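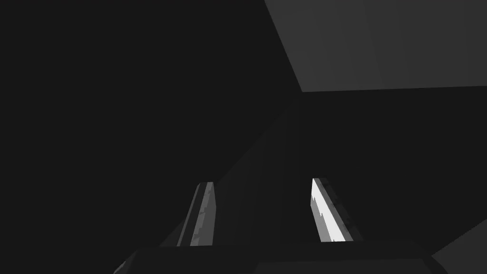 Page last changed: January 6, 2019

Speaker notes — "Keeping a small choir together"
Talk for the Conceição singing weekend, 30 minutes plus questions

Opening. Say thank you to Solange Falcão for the invitation. Wait until the people at the back have found a chair. Then begin directly with the story of the August concert, when we had two tenors and one of them had lost his voice.

Point one: the rehearsal starts on time. I was for many years too soft on this. I waited for the late ones, and the punctual ones learned to come late also. Now we begin with a warm-up at the hour, even if only four people are in the room. Ask the audience: who here begins on time? Let them laugh a little.

Point two: choosing the music. Do not read the whole list from the handout. Mention only the two songs we have kept every season, and why the altos like them. Tarcísio Medeiros makes his arrangements for the voices he has in front of him, and I want to defend this. A piece for eight parts is beautiful on paper, but with eleven singers it makes everybody lonely.

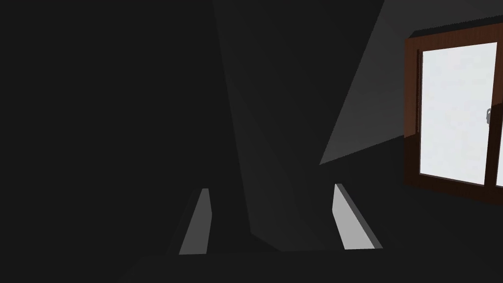

If somebody asks about buying or copying scores, say that we pay for every copy. Our whole budget last year was 3000, and the largest part went to the hall. Do not go deeper into money — it takes too much time and Mirela Pacheco speaks on it after lunch.

Point three: the weak singer. Speak slowly in this part. We never send a person away who comes regularly. I put him beside a strong voice, not in front of one, and I give it one season. Tell about the bass who could not find his first note and now gives it to the others. (Do not say his name, he may be in the room.)

Sing here the short example, bars 1 to 8, first too loud and then properly. Drink water before.
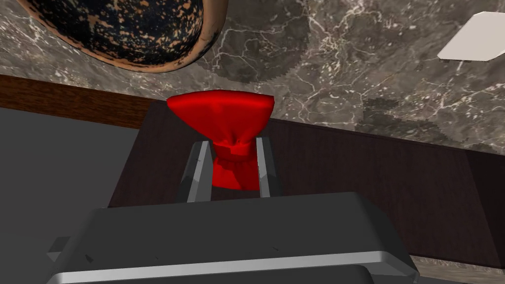
Point four: after the concert. Many choirs lose people in the weeks when there is nothing to prepare. We meet anyway, one evening, and sing old things from memory. Last time Aparecida Araújo brought the folder with our first programs, and we tried number 101 from the green book, which went badly in the second verse.

If there is time: the question of the conductor who is ill. Teodor Costache can lead from the piano. If there is no time, go to the last round.

Last round. Everyone stands, we divide by the middle aisle, left side begins. Give the note twice.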